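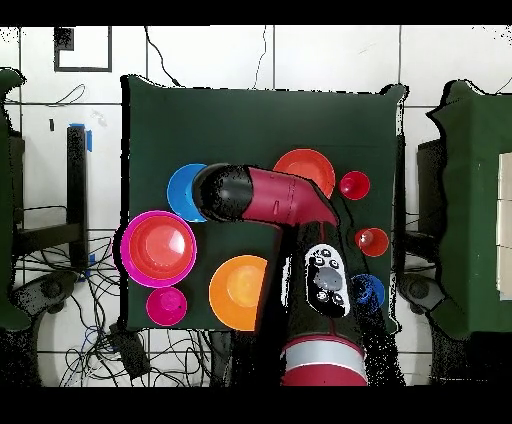
Marietjie Mofokeng wrote in to ask whether the cloth goes down before or after the dishes get sorted, and said her group had been doing it the other way around for a year with no harm done. Fair enough, Marietjie! Sorting on the bare table works. I still put my cloth down first, as hard plastic on a hard tabletop makes a racket and I usually have people talking to me while I set up.

Section 4. Laying out the colored tableware

You should have the Tukonia crate open and the lid out of the way by now (if not, go back to Section 3, where I complain about the latches). I'm assuming one table, one crate and one person. Two people can do it, but agree on who has the cups.

1. Wipe the table and let it dry. Crumbs under a cloth feel enormous once you put a shallow bowl on top of them.

2. Spread the cloth. I like dark green because every color in the crate shows up against it, blue included, which used to vanish on our old navy one. Pull the corners toward you and smooth from the middle out.

3. Take the dishes out one at a time. Please don't tip the crate. I did that once at the Trullport hall and was fishing a cup out from under a radiator for most of the coffee break.

4. Put the biggest bowls down first and leave a hand's width from the table edge. They're the ones that take up the space, so everything else gets decided by where they go.

5. Add the plates and the shallow bowls. If you can't tell which is which (I can't always, some of the low bowls are very plate-like), set it on the cloth and look at it from the side. A proper rim standing up all around goes in my bowl pile. Your pile, your rules, but stick with one answer for the whole session or the packing list will drive you up the wall.

6. Fill the gaps with cups.

Note: The small cups and the tall tumblers are stored in separate bags. A small cup will happily drop into a tumbler and stay there. If you've lost one, look inside the tumblers before you write to me.
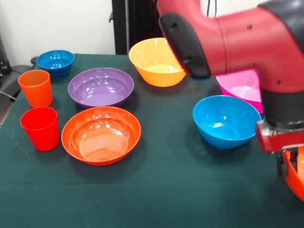 Page last changed: July, by Eleri Parry (steps 7 to 10 reworded, caution about hot water added)

Sorting by color

7. Choose how fussy you want to be. Red, orange and yellow-orange are the troublemakers. Under the ceiling lights at Trullport the orange-red dishes look plain red to half the room and plain orange to the other half, and I've sat through a long discussion about it. Florencia Godoy keeps one piece of each color by the window as a reference and holds the doubtful ones against it. I've started copying her.

8. Do the pinks and purples next. Same story, only milder. Magenta goes with pink in our list and purple gets its own line.

9. Leave the blues for last. We have light ones and deep ones and they sort themselves, pretty much.

Caution: Don't sort by color while the dishes are still stacked. You only see rims that way, and the one hiding in the middle is always the one you need.

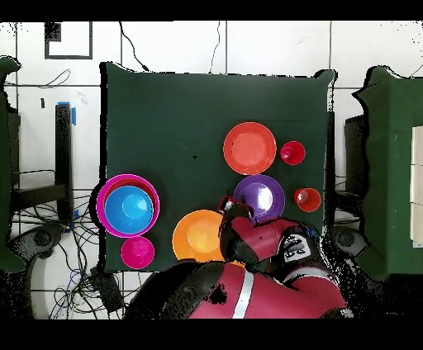

Nesting and stacking

10. Nest a smaller bowl inside a bigger one when you want to free up some cloth. Two deep is my limit on the table. Three deep is fine in the crate, but on the table people reach for the top one and bring the second one along with it.

11. Check that the inner bowl turns freely. Give it a little twist with your fingertips. If it grabs, take it out and swap it for the next size down. A stuck pair can be freed by running warm water over the outside of the bigger bowl for a minute and wiggling, and it can take more wiggling than you'd like.

Caution: Warm water, from the tap. Nisreen Atallah's crate had a kettle used on it and the rim of the big bowl has been wavy ever since. It still holds fruit, but nothing will nest in it.

12. Keep cups out of the nested bowls. They tip over, they roll, and they leave scuffs on the glossy insides.

Note: If you borrowed your crate from the Domeck shelf, it may have the older bowls with the thicker rims. They nest with each other and they sort of nest with the new ones. Don't force it.
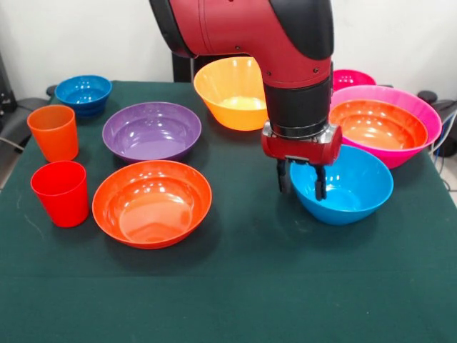 I lift a nested bowl by its far rim with my thumb on the outside, and hold the outer one still with my other hand. Go straight up. Lifting at a slant is how they jam.

13. Pack in reverse: cups bagged, shallow pieces at the bottom of the crate, deep bowls on top. Fold the cloth last and lay it over everything.

14. Tick off the packing list before you close the lid. Our stock sheet runs to 1,910 pieces across all the crates, so a missing cup gets very hard to trace once the crate is back on the shelf. Spares are in the Andrade cabinet, bin 47. Help yourself, then leave a slip with Olga Gaete saying what you took and what color it was (your best guess on the oranges is fine).

Cleaning is in Section 5. Don't put the cloth away damp.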